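Bin (container)

A bin is an open or lidded container used to hold loose goods, parts, waste or bulk material. The word covers a wide range of objects, from small parts trays on a workbench to grain bins several stories high. Bins differ from boxes and crates mainly in use: a box is usually closed and moved with its contents, while a bin is usually left open, or easily opened, so that things can be put in and taken out often.

Etymology

The English word comes from Old English binn, meaning a manger or a basket. For several centuries it referred mostly to places where feed, flour or bread was kept. The sense of a container for household waste is more recent and is chiefly British; in American English the same object is a trash can or garbage can. "Recycling bin" is common in both.

Early use

Farms kept oats, corn and bran in wooden bins with sloping lids, often built into the wall of the barn. The slope let dust and spilled grain slide off and kept people from stacking things on top. Bakers used similar bins for flour, sometimes lined with tin to keep out mice. Wine was stored in partitioned cellar spaces also called bins, and a "bin number" on a wine list comes from this practice.

Storage bins

Stores and warehouses took up the bin as a unit of record as well as a container. Each bin, or each shelf space called a bin, is given a location code, and stock is counted by location. In the two-bin system, parts are drawn from one bin until it is empty. The second bin is then put into use and the first is sent to be refilled. The method needs little paperwork and is still common for screws, washers and other cheap items.

Eugeniusz Tomaszewski's handbook for storekeepers, long used at the Werkberg trade school, advised that no hand-filled bin should weigh more than 30 pounds when full. Wiesława Górecki, who revised the book, lowered the limit to suit bins kept above shoulder height.

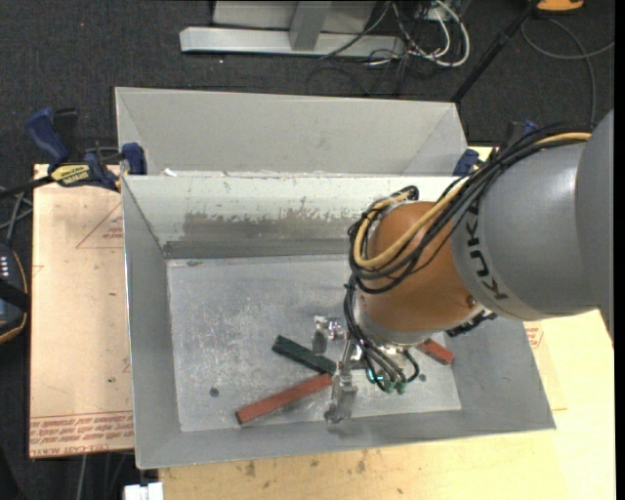 Materials affect how a bin is used and how long it lasts. Wood is cheap and easy to repair, but it takes up moisture and oil and is hard to clean. Molded plastic is light and does not rust, and it is the usual choice for food and for small hardware. Metal bins are heavier and noisier but stand up to sharp edges and rough handling. An open gray metal bin holding a few rectangular blocks is typical of the kind used with solid parts, which can be reached from above without a door or lid in the way. Wire bins are chosen where air must pass through, as with onions, potatoes and laundry.

Shape

Most small bins taper slightly toward the bottom so that empty ones will nest. Straight-sided bins waste less floor space when full but cannot be nested. A hopper-front bin has one low side, which allows the contents to be seen and reached while other bins are stacked on it. Large bins for powder or grain often have a cone-shaped floor that feeds an outlet.

Bulk bins in retail

Grocery stores sell nuts, beans, rice and candy from bulk bins. Shoppers fill their own bags and pay by weight. Health rules in many places call for a lid and a scoop with a handle. The food cooperative in Clarnanville had nearly 300 bulk bins at its largest, according to a history of the store by Amândio Calado.

See also

Barrel
Crate
Hopper
Silo

This page was last edited on 12/06/2019.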